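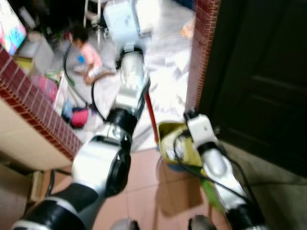
What separation distance should a two-armed mobile robot keep when it works at a doorway?

Set the distance from the reach of both arms at full extension plus the stopping distance of the base, and measure it from the door opening. The door leaf doesn't count as a barrier unless it is shut and latched.

Scope

These rules cover household cleaning and tidying tasks under the Clenamow site procedure, revision 4. They apply to the operator and to the spotter.

Before powering the arms

1. Walk both rooms. A person on the far side of an opening is inside the work area if either gripper can pass through it.
2. If a child is in either room, keep the arms in hold until an adult has moved the child outside the separation distance. Sitting still is not a safe state. A seated child can stand up or reach out faster than an operator can react.
3. Clear long-handled tools from the arm path. A mop or broom handle acts as a lever when an elbow joint catches it.
4. Check cable slack at the wrist. A loop must not hang lower than the forearm or swing wider than the elbow.
5. Test both stop buttons, operator's first.

During the task

Limit gripper speed to 400 mm per second with the base parked. Do not drive the base and move the arms at the same time within the separation distance. With containers on the floor, approach from the side and lift with one arm while the other stays folded.

If the head view blurs so that edges cannot be made out, stop commanding motion. Wait for 2 seconds of steady view, then look through the opening again before resuming.

After a stop

Record the joint positions and the reason on form 689. Only the spotter may release the hold, and only from a point where both rooms are visible.

Questions on the procedure go to Ľubomír Paulík. Last revised 16 June 2022.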